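Wiping down a white table, quick version

Matte tops show everything. Crumbs, lint, pen. My routine:

Take everything off. Yes the mail too. Dry cloth first, long strokes, back edge to front — if you start wet the dust just turns to paste.
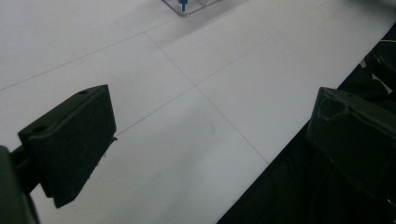
Matte white top, a bit grainy. Pale gray in some light.

Now damp cloth, 2 drops of dish soap, wrung out hard. Small circles on teh marks. Rinse cloth, go over it again, then dry with a clean towel. No scrub pads, they leave shiny patches.

Pen still there? Baking soda paste, fingertip, gentle. Wipe off.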